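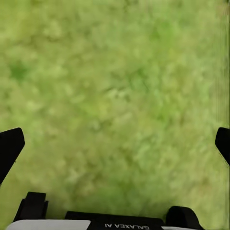

Prandbridge, 6/18/21

I've put off sorting the water bill since March. The last one came to $275, up from $211, and I hadn't changed a thing. Levora sent a bloke to check the meter. It was fine – the toilet cistern had been leaking into the bowl, probably for months. A new washer cost me $4 at the hardware shop in Sandu and took 17 minutes to fit.

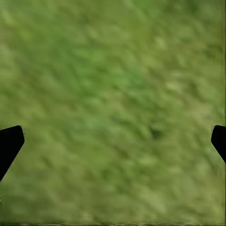
Green, with darker flecks.

I'll read the meter again next week and see if the colour comes back to my bank balance.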